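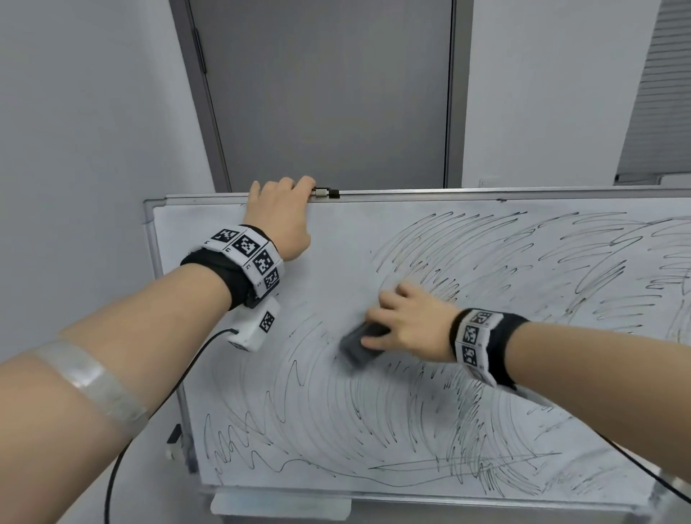

Whiteboard, left hand on the top rail.

2023-11-25

Neck reset on the Górecki parlor guitar. Steam took 4 minutes longer than the last one and the joint let go clean, no finish lifted. Old hide glue, very brittle. Scraped both sides of the dovetail and left the neck on the rack to dry out. Will not touch it again until the wood has settled.

Action at the 12th fret was far too high before I started. Wenceslao had already tried a lower saddle in June and there was nothing left to take off. He was right to stop there.

Flardale dreadnought: back from the duo that plays the listening room. Complaint was a buzz on the open G when the other guitar is playing next to it, never when it's alone. Tapped all over the top and found 2 loose braces, both on the treble side. One is the finger brace, the other is the lower leg of the X. Reglued the finger brace with the small jack. The X leg needs a longer clamp than any of ours, so I set it aside.

Natalia wants both guitars in a matched set before they go out again, same gauge, same brand. I'd hold off until the brace is done - new strings now would only have to come off again.

Pickup on the Sirnon: output drops on the low E. Reseated the saddle, no change. Shimmed under the bass end with a strip of maple veneer, better but still weak. Sanded the slot bottom flat with 300 grit on a block and that fixed most of it. Checked it through the Illham preamp and through the board in the front room. Sounds even now up to the 7th fret, a bit thin above that. Could be the strings.

Nut blanks are nearly gone. Bone, not the plastic ones. Natalia, please add to the next order, and hide glue too if they have the smaller jar.

Wenceslao is asking whether to quote the customer for a refret on the Górecki while the neck is off. Frets 1 to 3 are worn but playable. I would level and crown, and leave the refret for another year.

Next: dry fit the neck, check the angle with the long straightedge, cut shims if needed.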